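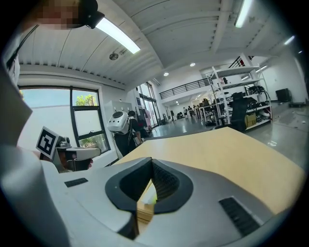
## 3. Work surfaces and clutter in a shared workshop

### 3.1 Setting

The study was carried out in an open-plan workshop with desks on a raised floor at one end and open floor at the other. Wooden steps join the two levels. The upper level is used for desk work and the lower one for anything that needs room to move, and most of the tables we were interested in stand there. There are large windows with dark frames along one side, so daylight on the tabletops changes a good deal between morning and late afternoon.

People who work in the room share nearly everything. A table cleared by one person is often filled again by another, and small waste such as tissues, tape ends and packing paper tends to stay where it was put down. Earlier work on shared kitchens (Zerouali and Doucet) reported the same pattern for counters next to a sink. We wanted to know if it also holds for tables that have no fixed use.

### 3.2 Surfaces

We divided the room into 10 zones. Five of them contained a table or bench, and the rest were floor, steps or shelving. The tables differ in size and finish. The one used for most of the close observations has a light wooden top and sits on the lower level in front of the steps (Figure 2). Objects placed on it are easy to make out against the pale surface, and a single tissue can be picked out from the desks above. 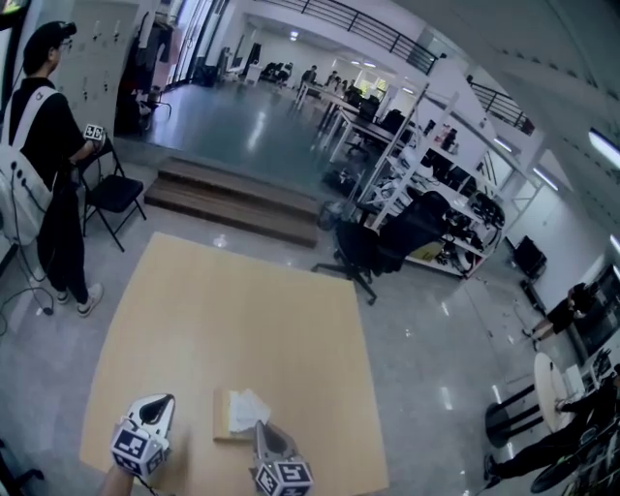 *Figure 2. Wooden tabletop on the lower level with a crumpled white tissue on a small flat wooden block. Steps and upper desks behind; shelving to the right.*

The shelving was coded apart from the tables. It is a white metal unit holding black equipment and boxes, and items on it were treated as stored even when they had clearly been pushed in quickly. We made one exception - bags left on the floor next to the shelves were coded as floor items. The round white table was kept in the sample although people mostly sat beside it and put little on it.

### 3.3 Coding

Each observation recorded a zone, an item, and a state. The states were *in use*, *set down*, *stored* and *waste*. A tissue in somebody's hand was in use; the same tissue crumpled on a block or tabletop was waste. Items resting on other items were coded once, under the upper item, with a note naming what was underneath. This rule mattered more than we expected, as small blocks and offcuts often ended up serving as a place to put things.

We planned for 600 observations. Eleven were dropped when the zone could not be read from the notes, which left 589. Both authors coded the full set, Zerouali first, and differences were settled by going back to the notes together. Most disagreements were over cardboard. A flat sheet can be packaging, a work mat or rubbish, and the notes did not always say which. We settled on *set down* for any flat sheet with nothing torn or folded, and *waste* for the rest.

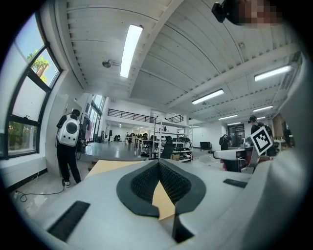

### 3.4 Limits of the observations

The room was in normal use throughout, and people walked through the zones while notes were being taken. Cables on the floor were left out of the coding entirely, as were chairs, which move too often to be assigned to a zone. We did not ask anyone to tidy or to hold off tidying.

Waste on the upper desks is probably undercounted. Small items there are hidden behind monitors from most angles, and we chose not to lean over people who were working. The lower tables do not have this problem, so comparisons between the two levels in Section 4 should be read with some care.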